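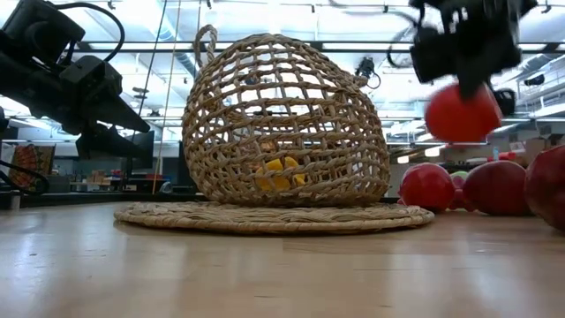

I have stopped believing the word "handmade", and I would like it back. It used to tell you something. Now it's on crisps, soap, greetings cards, sandwiches in motorway services and a bar of chocolate I bought in June that had plainly never been near a hand until mine. Shops use it because it costs nothing to print and because there is no one moment at which a thing stops being made by hand, so you can't easily be caught out. Take an open-weave basket with a looped handle, the sort you could turn upside down on a round straw mat with something yellow underneath and look straight through the gaps at it. I'd guess that a person wove that, because baskets mostly are woven by people, wherever they come from and whatever they cost. So the word on the label of a basket tells me nothing I hadn't assumed, and the word on the label of a sandwich tells me something I don't believe. Between the two I can't find where it does any work.

Last summer I went to the craft fair at Clolholm, which I have been to most years since I moved up here. There were 88 stalls in the programme, and I am the kind of person who reads a programme. The word "handmade" was in nearly every entry. So were "small batch" and "heritage". One stall sold mugs under the name Stetura, at a price I won't repeat, with a card tucked inside each one about the honest mark of the maker's thumb. I picked up four of them. The thumb mark was in the same place on all four, and the same depth. It may be that the maker has a very steady thumb. I asked the young man behind the table who made them and he said "the studio". I asked where the studio was and he said he was only doing the weekend.

I mentioned this to Fionnuala Brennan, who has thrown pots for a living for longer than I've been writing, and expected her to be cross. She wasn't. She said plenty of potters press things in moulds and always have, that a mould has to be made by somebody, and that a mug out of a mould can be a very good mug. What bothered her was the card. "If they'd just sell the mug," she said.

That is my feeling too. I don't mind the mould. I mind being told a story when I asked for a cup.

The usual defence is that the story supports the maker. You pay more, the extra goes to the person at the bench, and an old skill survives another generation. I would like this to be true and I have tried to find out how often it is. Fergal Lenihan used to buy for a gift shop in Firton, and he was frank with me about how it went there. A carved bowl came in from the carver at a price that was agreed once and hardly moved. When the shop started putting the carver's name and a paragraph of his life story beside the bowls, the shelf price doubled, from 200 to 400 crowns as they were reckoning it then. The carver went on getting what he'd always got. Fergal didn't think they'd done anything shocking. The rent had gone up, he said, and the paragraph had been his idea, and he'd had to write it.

One shop isn't an industry, and I know it. But I've yet to meet the card that says how the money is split, and the people who write the cards clearly have room on them. 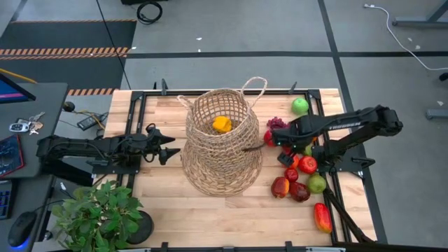

Then there is the matter of what we want the handmade thing to look like. Braulio Tlapale, who weaves and also repairs other people's weaving, told me that customers bring back work that is too even. They suspect it. He has a good eye and quick fingers, his rows come out straight, and people turn the piece over in the shop looking for a wobble to prove he did it. He knows weavers who now put the wobble in. I found this the most depressing thing anybody told me while I was writing the piece. A man spends half his life learning to make a straight edge and then has to spoil it so that a visitor will believe he was there.

Meanwhile the factories have got good at wobble. You can buy a machine-knitted jumper with a dropped stitch that drops in the same spot in every size, and glass with bubbles added. If rough means real, rough will be supplied by the lorryload.

I put some of this to Roald Moen, who teaches furniture making and disagrees with me about nearly everything. He thinks I'm being a snob in reverse. People like to feel that somebody took trouble, he says, and if a word on a tag gives them that feeling then where's the harm, they go home happy with a bowl. And he pointed out, fairly, that I own a chair by Finbarr Ó Ceallaigh and bring it up at parties.

I do own it. I bought it because I sat in it. Finbarr never told me it was handmade, and when I asked him how he did the back legs he said he used a bandsaw and a jig, same as anyone, and that the seat took longest. Does the bandsaw spoil it? If I'm strict about the word then yes, and I've lost one of the best chairs I know. If I'm not strict, the sandwich gets in. Roald says that is exactly why I should leave the word alone and stop worrying. I say it's why the word should be dropped and something duller put in its place.

What I'd accept is fairly dull. Say who made it, if there's a who. Say where. Say which parts were done by machine, in the same size of type as the rest. Ó Flaithearta, the only shop I know that comes close, writes the maker's name, the town and the materials in pencil on a brown tag and leaves it there. No thumb, no grandmother. I counted, because it is the kind of claim I ought to be able to back up: 123 tags on the ground floor, and "handmade" on two of them, both old stock. I asked whether trade had suffered. The woman at the till said it had been a bad year for everyone and she couldn't say what the tags had to do with it.

I believed her, mainly for not trying to sell me anything. I bought a broom. It's a decent broom, though the head has started to come loose where it meets the handle, and I haven't decided whether to take it back.

2020-08-06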